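I've had the Stustard bowl set for two months now and I'm still pleased every time I get it out of the cupboard. Bowl, saucer and spoon, all white ceramic, with fine ribs running down the outside of the bowl and a thin dark brown line around the rim. The saucer has the same line. It's a small touch but it makes a cheap lunch look like somebody cared!

I first saw the set on the Horobets site, where it had 1,759 reviews, and I read far too many of them before ordering. Most people went on about the colour. For me it's the ribbing – my hands are clumsy in the morning and I can get a proper grip on this one, even with congee right up to the top. Quang Quách at work put me on to the range (he has 12 of the bowls, big family) and he's had his through the dishwasher every night with no chips so far.

The saucer is wider than I expected, and I love that. There's room for a biscuit or a bit of toast, and it catches whatever I slop over the side. It's shallow too, so it doesn't take up much height when I stack it.

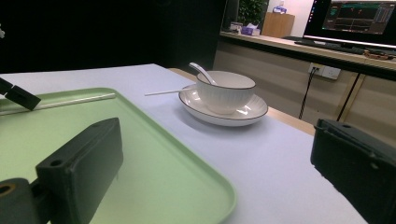 My one grumble is the spoon. It's lovely for soup, but the handle leans out over the rim and I've knocked it with my sleeve more than once. I'd also have liked a second colour to choose from, maybe a soft grey. Neither would stop me buying it again, and I've already got another set on order for my sister's new flat.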